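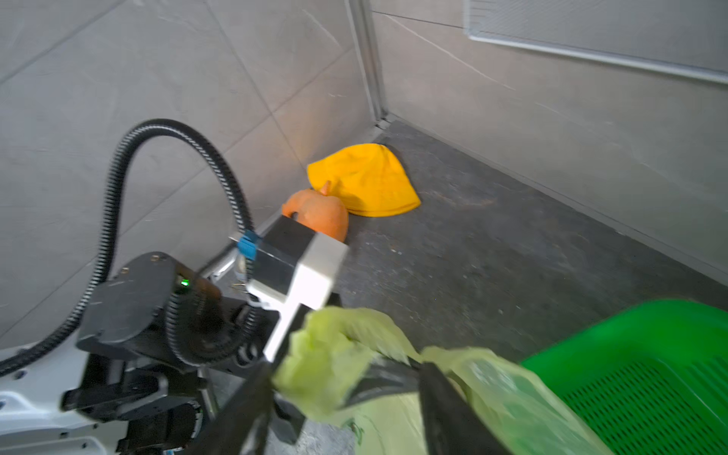

I've been chewing on bags since February, and last week the planner finally got fun again!

Quick recap if you're new. Gaser is my little planning layer that sits on top of the arm controller, and Herow is the perception side. For rigid stuff they get along fine. You fit a box, pick a grasp, plan a path, go. A thin plastic bag wrecks every one of those steps. It's see-through, so the depth comes back full of holes, and its shape changes the moment the fingers close (or the moment you move the arm too quickly, which I do, constantly).

My old code tried to rebuild the whole bag as a mesh before it would commit to anything. Lovely in the viewer, hopeless on the arm. So I tore it out. Herow now hands over just two things: a patch of film it thinks is graspable, and a confidence map that says where the plastic probably is. Gaser treats everything in that map as soft, so it's allowed to brush through it at a cost, while walls, floor and the basket stay hard.

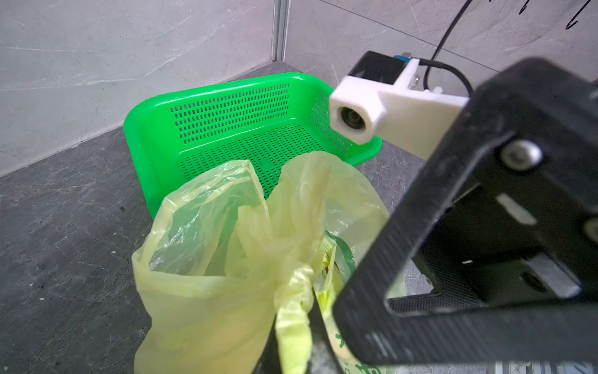
The basket rim was the other headache. Film draped over a rim pulls the rim's edge all over the place in the depth data, and the planner would see a wall that wasn't there. Shagufta Gilani suggested fitting the rim from colour first and only then looking at depth — so simple, and I'd never have tried it. The colour mask is one small function and it cleaned up the collision model right away.

I replayed all 168 logged runs through the new version. The old one gave up with "no valid path" on 40 of them, the new one on 13. That's replay only, mind you, so it tells me the planner found a path and nothing about whether the grasp would hold. Still, I did a lap of the kitchen.

Next up is the wrist camera delay. The map lags behind the arm whenever the bag swings, and I want to try stamping each patch with the joint state before it goes into the queue. If you've done this with a soft object, please leave a comment!

Filed under: Robots, Planning, Code notes

Recent posts
Moving the Trimholm logger to a ring buffer
Naqvi config files, now with fewer tabs
Why my collision checker hated corners
Hand-eye calibration, second try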